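Open Day at the Nastby Automation Laboratory

The Nastby laboratory opened its doors to the public on June 28, 2020, and welcomed 478 visitors over the course of the day. The event was organized jointly with Javer and Strobel, whose engineers were present to answer questions. Tours left the main lobby in small groups and lasted 90 minutes.

The first stop was the table-clearing station, where a robotic arm works among ordinary household items.

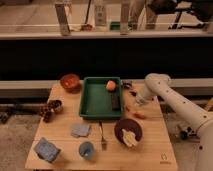 Staff explained that the station is used to study how a machine selects and handles objects of different shapes. Almost 200 trial runs were completed in January, and the results will be published in the laboratory's annual report. Visitors were invited to submit written questions, and 70 were received. 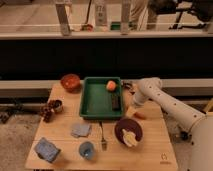

Floria, the laboratory's partner for home assistance research, presented its plans for the coming year. Its program concerns everyday tasks in kitchens and dining areas, and the speakers referred often to the station during their talk. Soft items such as the folded cloth call for a different grip from a fork or a cup, and much of the discussion dealt with this point. A printed summary of the talk is available from the front desk on request.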